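Reading the Psalms of Ascent
Handout for Session 3: Psalms 120 to 134

Please read Psalms 120, 121, 126, 130 and 131 before the session. Any modern translation will do. If you own two translations, bring both, as we will compare wording in several places.

What the title means

Each of these fifteen psalms carries the same heading, usually translated "A Song of Ascents." The Hebrew word behind "ascents" comes from a verb that means to go up. It can be used for stairs, for a journey to higher ground, or for a return home. The heading does not tell us which one is meant, and readers have filled the gap in different ways.

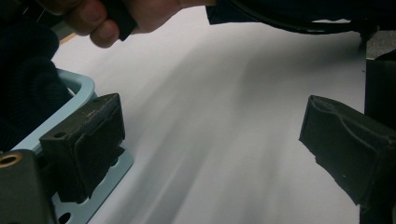
Jinlong Fan
Lecturer, Old Testament and Biblical Languages
Zernstead Evening Courses

The most common explanation is that pilgrims sang these psalms on the way to Jerusalem for the yearly feasts. Jerusalem sits in the hills, so a traveler from almost any direction would be climbing near the end. Psalm 122 fits this well ("Our feet have been standing in your gates, Jerusalem"). Psalm 121 also fits, with its opening look toward the hills.

A second explanation connects the fifteen psalms with fifteen steps in the temple. The Mishnah mentions fifteen steps between two of the temple courts and says that they correspond to the fifteen songs. It also says that Levites stood on those steps with their instruments during the Feast of Tabernacles. It does not quite say that they sang one psalm per step, although that is often repeated.

A third explanation looks to the return from exile in Babylon. Ezra 7:9 uses a related word for the journey up from Babylon. Psalm 126, about the restored fortunes of Zion, is the main support for this view.

You do not have to choose one. A song written for one setting can be collected and used in another, as most hymnals show.

Shape of the collection

Most of the psalms are short. Psalms 133 and 134 have three verses each, and so does Psalm 131. Psalm 132 is the long exception, with eighteen verses. Four are linked with David in their headings (122, 124, 131 and 133), and one with Solomon (127). The other ten name no one.

Notice how often a phrase is repeated and then carried one step further. In Psalm 121 the word "keep" or "watch over" appears six times in eight verses. Some English translations vary the word for style, and the repetition gets lost. Mark it in your own copy.

Psalm 120: starting far away

The collection opens in the wrong place. The speaker lives "in Meshech" and "among the tents of Kedar." Meshech was far to the north and Kedar was in the Arabian desert, so one person could hardly live in both. Most commentators take the names as a way of saying "among strangers." The psalm ends with the word "war," and nothing is resolved.

Psalm 121: who is speaking?

Verses 1 and 2 use "I" and "my." From verse 3 on, the psalm uses "you" and "your." Possible readings:

The traveler asks and a priest or companion answers.
One person speaks throughout and then turns to encourage someone else.
The speaker is talking to himself, as in Psalm 42.

The King James Version reads verse 1 as a statement: "I will lift up mine eyes unto the hills, from whence cometh my help." Most newer translations put a question in the second half. Hebrew manuscripts have no question mark, but the word used there is normally a question word. The difference matters, as the first reading can suggest that help comes from the hills themselves. 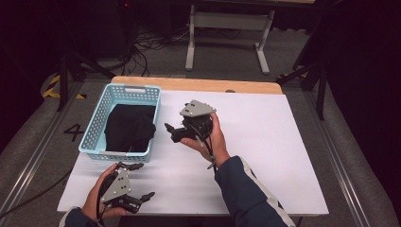

One reader of last term's handout wrote that she had always heard the hills as a danger, a place where robbers waited, and that the question in verse 1 sounded to her like real fear. This is a fair reading and has support in the commentaries. The hills may also be Zion, or the sites of local shrines. The psalm leaves it open, and verse 2 gives the same answer in every case: help comes from the Lord, "the Maker of heaven and earth."

Psalm 130: waiting

The psalm begins "out of the depths." The depths are deep waters, a picture used elsewhere for trouble and the nearness of death (compare Psalm 69:2). Verse 4 is worth slowing down for. We might expect "with you there is forgiveness, so that we need not be afraid." The text says the opposite: there is forgiveness, and therefore God is feared. "Fear" in this verse means reverence, the kind that leads to service.

Verse 6 repeats the line about the watchmen who wait for the morning. A few translators have removed the second line as a copying mistake. I would keep it. The repetition makes the reader wait too.

Psalm 131: the weaned child

Verse 2 compares the soul to a weaned child with its mother. An infant who is still nursing comes to its mother for milk. A weaned child can rest against her without asking for it. In the ancient world weaning often came at around three years of age, so the picture is of a small child and not a newborn.

Questions for discussion

1. Why might the editors have placed Psalm 120 first?
2. Read Psalm 126 aloud. Is verse 1 about the past, the future, or both? Compare translations.
3. Psalm 130 ends by addressing Israel. What changes when a private prayer turns to the whole people?

For next time

Read Psalms 127, 128, 132 and 133. Write one page, no more, on the word "house" in Psalm 127:1. It may mean a building, a family, or the temple. Hand in your page at the start of the session.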